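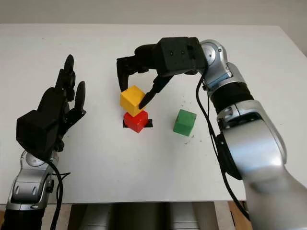
Coloured cubes on a white worktop, with two robot arms reaching over the surface.

Shared pipelines, shared standards: the Gastell programme in microbial genomics

May 20, 2023

When the Gastell programme opened its call for bacterial isolates, the intention was modest. Hospital and veterinary laboratories in the region had been sequencing for several years, each with its own methods, and their results could seldom be set side by side. A genome assembled in one laboratory would carry a gene that the next laboratory, working from a near-identical strain, failed to report. Whether the difference lay in the bacterium or in the software was often impossible to say.

The programme set out to answer that question with a fixed collection. It comprises 288 isolates, most of them from the genus Enterococcus, and every one has been processed from raw reads by the same route. Of these, 61 were also sequenced with long reads, giving a set of complete genomes against which the remaining assemblies can be checked.

The route itself is a workflow named Makach. It trims and filters the reads, assembles them, predicts genes and groups those genes into families across the whole collection. Each step runs in a container with a recorded version number, and the record travels with the results. A laboratory that receives a table of gene families from Makach also receives the means to produce that table again.

Grouping genes proved the most contested part of the work. Set the similarity threshold too high and a single gene family breaks into several; set it too low and unrelated genes are merged. The first release, prepared in January, used one threshold throughout. Comparison with the complete genomes showed that mobile elements — plasmids and phages in particular — were badly served by it, and version 2 now treats them separately.

Association analysis is handled by a second tool, Bustum, which looks for genes whose presence follows a measured trait such as tolerance of bile salts or growth at low temperature. Bacterial populations are strongly structured by descent, and a gene shared by one lineage may appear linked to a trait for no better reason than common ancestry. Bustum corrects for this with a tree built from the core genome. It will not report an association for any gene found in a single lineage only. Some users have found this strict, and the setting can be changed, although the change is noted in the output.

Computing is provided by the Hadgu cluster, where 200 processor cores are reserved for member laboratories. Jobs are submitted through a web form, and no knowledge of the command line is required. Training is offered twice a year and covers read quality, the interpretation of assembly statistics and the preparation of sample records.

Sample records remain the weakest point. Dates of isolation are missing for a number of the older strains, and host species has been entered in several languages and spellings. A controlled vocabulary was adopted this spring, and laboratories have been asked to revise their earlier entries before the next release of the collection. Isolates without a confirmed source will stay in the archive but will be left out of the association analyses.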